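Edmund Jakubowski has kept broodmares at Baltcombe for 24 years, and he bought Grello unseen.

"She was in foal and she was cheap," he says. "I paid 2965 for her, and the transport was another 500."

Her first foal for him, a filly called Calimlim, went into training with Samran Panyasiri in July. Jakubowski had meant to sell her as a yearling but didn't like the bids.
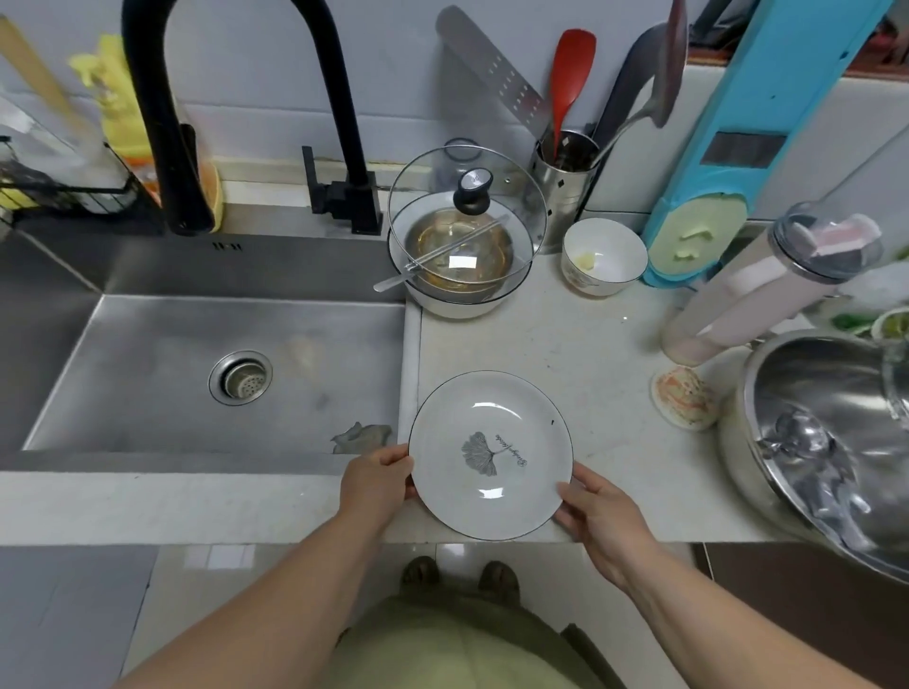 Panyasiri wants to start her over six furlongs. "She's quick out of the stalls, but she pulls," he says. "I'd like her to settle before we try seven."

Grello is back in foal, this time to Mollus. Jakubowski drove her over 60 miles to the stud himself.

"If it's a colt he'll go to the sales," he says. "I'd keep another filly."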